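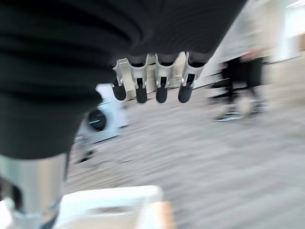 Section 2: Setting up your Norus heated mattress pad

I've set up more of these than I can remember, first at my own place and then all over the guest rooms at Luddale, so I've put my own habits in here along with the official steps. Give yourself 29 minutes if it's your first one. You'll be quicker next time!

Before you start, strip the bed right down to the mattress and check the label on the pad. If the model number ends in 197, you have the dual-zone version with 2 controllers, and you'll need both of them.

1. Unroll the pad with the cord sockets at the foot end. The printed side goes up.

2. Pull the elastic skirt over the top corners first, then the bottom ones. I like to kneel on the middle while I do this (take your shoes off, obviously).

3. Smooth out every wrinkle with your forearm. A folded wire can get too hot.

4. Push each plug in until it clicks - it takes more force than you'd think.

5. Put your fitted sheet on top and make sure the cords hang free.

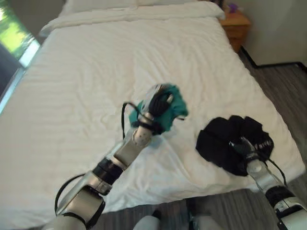 6. Turn the dial to 1 and wait 12 minutes. Slide your hand under the sheet and feel for even warmth from side to side.

CAUTION: Never use pins on the pad, and don't run it while it's folded or with a pile of laundry sitting on the bed. Keep it away from babies and anyone who can't feel heat well.

NOTE: The Cartwright extension cord sold with the older kits doesn't fit the new sockets. I tried, and all I got was a bent prong.

If the light blinks orange, unplug everything, count to ten and go back to step 4. Still blinking? Turn to Section 5 for the reset. I pack mine away in April, and the storage steps are in Section 6.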